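Subject: Re: [pisum-growers] drying peas for seed, what am I doing wrong

Eulalia, all,

Sorry for the delay, been meaning to answer this since the weekend and then the dehumidifier tripped the breaker and so on. Writing fast, on lunch.

On Mon, Eulalia's message, trimmed:

> We pulled the Aravena vines when about half the pods had gone tan. Shelled them the same evening, spread them on trays in the mudroom, and two weeks later some of the peas still take a thumbnail. A few have the gray fuzz. I have 9 trays going and no idea which ones to trust.
>
> Also: do I freeze for weevils before or after they are dry? Pisum handout says one thing and the old Dritport newsletter says the other. And is it worth doing a germination test this early or do I wait for spring?
>
> Last thing, I owe the swap two pounds of Aravena and would rather not mail out mush.
>
> Eulalia Cabral

OK so. In order, more or less.

## Pulling too early

Half tan is early. Not a disaster. I wait till nearly every pod on the plant is tan and the seeds rattle, and if rain is coming I pull the whole vine, roots and all, and hang it upside down in the shed. Seeds keep filling a bit off the stem while it dries down. Once you shell them green that's over, what you have is what you have.

So your half tan pods were probably fine and the green ones are your thumbnail peas. Sort by hand. Wrinkled is fine if it's a wrinkled variety (Aravena is smooth, so a badly puckered one is suspect). Pale, soft, light for its size, eat it or compost it.

Anything with fuzz goes out, and the ones touching it. Don't try to wipe them off. I did that one year with Wumavau and lost the jar by Thanksgiving.

## Trays and the mudroom

Mudrooms are damp. Boots, wet dog, washer if yours is like mine. Move them. Upstairs bedroom with a fan on low is better than anywhere on the ground floor in my house. One layer deep, stir with your hand morning and night. Screens beat solid trays if you have old window screens lying around, just scrub them first.

No oven. I know somebody is going to write in and say oven with the door open. Please don't, over 95 or 100 degrees you start cooking the thing you're trying to keep alive, and no home oven holds steady down there.

Dryness test is the hammer. Put a pea on concrete, hit it. Shatters = dry. Squashes or flattens = back on the screen. Do five or six from diferent corners of the tray, not one. Thumbnail is OK for a first guess but it passes peas that are still wet in the middle.

## Freezing for weevils

After. Always after. Wet seed in a freezer gets ice in it and dies. The Dritport newsletter piece was about peas for the kitchen, I went and dug out my copy to check, and for soup it doesn't matter if the embryo lives. So both are right I guess but you want the Pisum way.

- hammer test passes
- jar with a tight lid, filled as near the top as you can
- freezer for a week, I do a bit longer if I forget about it
- take it out and DON'T open it till it's at room temperature, overnight is good, otherwise water condenses on the peas and you're back to the beginning
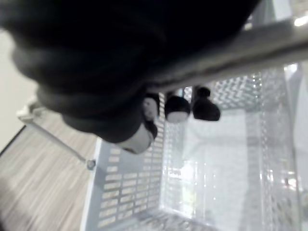 ## Germination test

Do one now, do another in spring. Now tells you whether you dried them badly, spring tells you whether you stored them badly. If you only do the spring one you won't know which.

Paper towel, damp not dripping, roll the peas up in it, plastic bag left a little open, top of the fridge. Check after a week. I use a bigger sample than most people because I'm fussy, 100 if I have plenty. Fewer is OK for a home jar. For the swap I'd want to see 85 percent or better, and write the number on the packet either way so people know to sow thick.

One caution, very fresh peas can be slow. If the first roll looks bad give it a few more days before you panic.

## The swap

Nobody is going to be upset if it's one pound. Or none, and you send it next year. Lorena here, speaking with my swap hat on: I would much rather move a date than mail wet seed, it goes off in the padded envelope and takes the neighbors' packets with it. We had 1,479 packets through last time and the only complaints I got were about damp beans. Two of them, same sender, you know who you are, love you anyway.

Paper envelopes inside, no ziplocs unless you've done the hammer test. Variety name, year grown, your town. If it was grown near another pea say so. Peas mostly self so I don't worry a lot, but people like to know. I had mine next to the Wumavau in May and didn't see any off types, but I also wasnt looking very hard.

If anyone has spare Aravena that's properly dry, could you write Eulalia off list? Somebody had a big jar of it at the spring table and I can't remember who.

Also still looking for a seed cleaning screen to borrow, the quarter inch one. Mine has a boot-sized hole in it.

OK back to work, more tonight if I think of it.

Lorena Quiroga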